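4. Liability for Traffic on Shared Connections

4.1 Scope of the survey
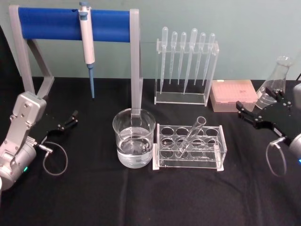
Figure 2. Two arms with two-finger grippers at a table covered in black cloth.

The rules that govern who may pass on an Internet connection, and on what terms, were written for a market in which one subscriber meant one household. Section 3 described how those rules deal with resale. The present section turns to a separate question: who answers for the traffic that other people send over a subscriber's line. The question matters to small landlords, cafes, libraries and housing associations, many of which offer access as a side service and have no legal staff.

We reviewed the standard terms of 18 access providers as they stood in June. The terms were coded by two readers working apart from each other. Where the readers disagreed, the clause was discussed and a joint code was entered. Terms offered only to large business customers were left out, as these are usually negotiated and the published text says little about what is agreed.

4.2 Three types of clause

The clauses fall into three types. Under the first, the subscriber is responsible for all use of the line, with or without the subscriber's knowledge. Wosen and Plikik both use this form, and in each case the clause sits in the general conditions and is not repeated in the order form. Under the second type, the subscriber is responsible only if reasonable steps were not taken to secure the connection. Doherty follows this model but does not say what counts as a reasonable step. A password is mentioned in its help pages, which are not part of the contract. The third type is silent on use by others and leaves the matter to the general law.

Of the 18 sets of terms, 9 contained a clause of the first type. This was more than we had expected from earlier work by Buckley, who found the second type to be the most common among regional providers. The difference may come from the sample. Deirdre Buckley's study covered cable companies only, while ours includes resellers, and resellers tend to copy the strictest wording used by the network owner above them.

4.3 Effect on small operators

A clause of the first type is rarely enforced in full. Its main effect is on what people decide to offer. In the Skuretgate housing project, where 3299 residents could have been served from shared lines in the stairwells, the association dropped the plan after its insurer read the contract terms. The insurer's letter, dated Sep 6, 2019, did not refer to any known claim. It pointed to the open-ended wording and asked for a cap, which the provider declined to give.

Chiến Dương has argued that such clauses should be read narrowly when the subscriber is a consumer, on the ground that a person cannot be held to a risk that he or she has no means of measuring. We agree with the result but place it on a different footing. A court that follows this reasoning would protect the household and leave the housing association where it was – outside the consumer rules, yet with no more bargaining power than its tenants. A rule tied to the nature of the service would reach both.

The question of record keeping is closely linked. An operator who keeps no logs cannot show who used the line, and one who keeps them takes on duties under data protection law. Section 5 takes up those duties and the periods for which logs may be held.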